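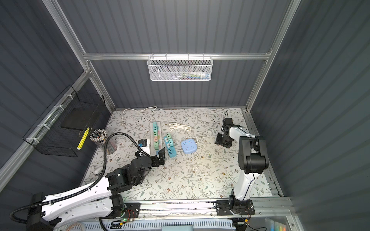

Two robot arms over a patterned tabletop, with a white power strip.

Safeguarding reconciliations in small payment firms
Speaker notes, Kinga Virág
Patstead compliance forum, May, afternoon session

Opening

Say name and role. Ten years in second line, the last part of it at Irnus. Views are mine, worked figures are from our own test ledger.

Scope: money that a payment or e-money firm holds for its customers and has to keep apart from its own. The talk covers the daily reconciliation and what sits behind it. It does not cover licensing, capital, or the insurance method of safeguarding. If someone asks about the insurance method, take it at the break.

Assume the room knows the basic rule. Funds become relevant funds when received for a payment service or in exchange for e-money. They stay relevant until paid to the payee, redeemed, or handed to another provider who takes on the duty. Fees stop being relevant once the firm is entitled to take them, and that date depends on the customer terms.

Slide: Terms used today

Requirement. The amount that ought to be safeguarded at the chosen time, worked out from customer records.

Resource. The amount that is safeguarded at the same time, taken from the firm's records of the safeguarding accounts.

Internal reconciliation. Requirement against resource.

External reconciliation. The firm's record of each safeguarding account against the bank's own statement.

Pause here. Firms often use one word for both reconciliations, and board papers then report "the rec is clean" without saying which. A firm can match its bank statement to the penny and still have a shortfall against customers. The external one shows that the cash book is right. It says nothing on whether the cash is enough.

Slide: The chosen time

Pick a point in the day and write it down. Both sides must be struck at that point. At Irnus it is 23:59, local time, every calendar day, with the work done the next business morning.

Problems seen in reviews:
- Requirement drawn at midnight UTC, resource drawn at close of banking hours. In summer the gap moves by an hour and the breaks change shape. The team had a spreadsheet tab to "explain" this.
- Card settlement files dated by the scheme's processing day, with no conversion.
- Month end treated differently from other days because finance needed the numbers early.

None of these is hard to fix. They last for years as the difference is small and somebody always has an explanation for it.

Slide: Building the requirement

Start from individual customer balances. Do not start from a control account in the general ledger. The control account is a total that somebody has posted, and if a posting was missed the total is wrong in the same way as the thing it is supposed to test.

Negative balances. Set each to zero before adding up. A customer who owes the firm money does not reduce what the firm owes to the others. This is the most common error in the calculation itself. Check the query. A plain sum over the balance column will net them off and no one will notice until a chargeback run.

Unallocated receipts. Money arrived, customer not yet known. Treat as relevant from receipt and include as a separate line. Do not leave in a suspense account outside the calculation.

Payments in flight. Debited from the customer, not yet with the payee's provider. Still relevant. Firms that debit at instruction and calculate from customer balances alone will understate here, usually over a weekend.

Fees. Excluded once due under the terms. Ask to see the clause.

Slide: Worked case

Figures from the test ledger, all in pounds.

One customer in credit by 1001. One customer overdrawn by 451. No unallocated receipts, nothing in flight, no fees due.

The requirement is 1001. A netted sum gives 550. If the firm holds 550 in the safeguarding account, its report says balanced, and the customer in credit is short by 451.

Leave the slide up. Let people do the subtraction for themselves. Then ask who in the room has read the query that produces their own figure, as opposed to the procedure that describes it.

Slide: Building the resource

Take from the cash book for each safeguarding account. Include designated accounts only. An account is designated when the bank has acknowledged in writing that the firm holds it for safeguarding and that the bank has no right of set-off against it.

On the letter. Our main account is with Dreltatberg. The original acknowledgement named the firm by its former trading name and gave a sort code that the bank later retired. The account was the same account. The letter did not describe it. We asked for a fresh letter and it took the bank 3 months to issue one. During that time we logged the matter as an open item and told the board each month.

Suggested check, once a year and on any change: legal name, account number, account title as shown on the statement, wording on set-off, signature on behalf of the bank. Put the letter and a statement side by side. Do not rely on the register, as the register was typed from the letter.

Money held at a card processor or an acquirer is not resource unless that party is a permitted holder and the account is designated. Receivable is not resource.

Slide: Differences

Every difference gets a cause, an owner and a date. "Timing" on its own is not a cause. Write what was late, in which system, and when it is expected to clear. Check afterwards that it cleared as expected. A timing item that clears for a different reason was not a timing item.

Shortfall: top up from the firm's own funds the same business day, before the cause is fully known. The investigation does not hold up the transfer. If the cause turns out to be an error in the records, correct and withdraw later, with approval from somebody outside the team that does the calculation.

Excess: remove it. Firms are slower here and the reasoning is understandable, a bit extra feels safe. Mixing the firm's own money with relevant funds weakens the claim that the account is kept for customers. If the firm wants a buffer, have a policy, set the amount, record why, and show it on its own line every day.

Irnus keeps 2 approvers for any movement between own funds and safeguarded funds. Both must be present in the rota at weekends if payments run at weekends. Ours were not, at first.

Slide: Tools

We run the calculation in Negash. Before that it was a workbook with macros. I am not recommending a product and will not answer on price.

Points on moving from a workbook to a system:
- Run both side by side. Keep the differences log from the parallel run, the auditor will ask.
- Matching rules are policy. A tolerance set by an implementer is a decision to ignore differences below that amount. It needs an approver and a date.
- Automatic matching on amount alone will pair unrelated items. Require reference or date as well.
- Completeness of feeds. The system should stop if a file is missing. Ours initially treated a missing file as an empty one and produced a report showing no unallocated receipts. That report was signed.
- Keep the input files as received, read-only.

(If running late, skip to Governance.)

Slide: Audit evidence

What the auditor wants is to rebuild a chosen day. Keep for each day: the customer balance extract, the query version, the bank statement, the two reconciliations, the list of differences with closure, and the transfer record if there was one. Preparer and reviewer names with times.

A reviewer sign-off stamped within a minute of the preparer's tells its own story. We now ask reviewers to record which items they traced.

Try it internally first. Choose a day from last winter without warning and ask the team to rebuild it by the end of the afternoon. Our first attempt failed on the balance extract. The ledger could only report present balances, and history had been overwritten by backdated adjustments. Daily snapshots solved it.

Slide: Governance

One named senior person answers for safeguarding. That person should not also own the treasury target.

Board reporting: days reconciled late, shortfalls by cause, excess carried, aged differences, status of acknowledgement letters. Give the causes in words. A green marker for the month is no use if there were shortfalls topped up each morning.

Breach log. Record late reconciliations even where the result was clean. Decide in advance which matters go to the regulator and who makes the call, and write down the reasoning when the decision is not to notify.

Questions, likely

Pooling across currencies. Reconcile by currency, convert only for the total, state the rate source.

Agents and distributors. Funds received by an agent count as received by the firm. Clock starts there. Ask for the agent's banking timetable.

Bank holidays. Calculate for each calendar day even if done in a batch on return.

Closing an account. Keep it in the resource listing at nil until the bank confirms closure in writing.

Handout has the list of fields for the daily file. Spare copies at the registration desk.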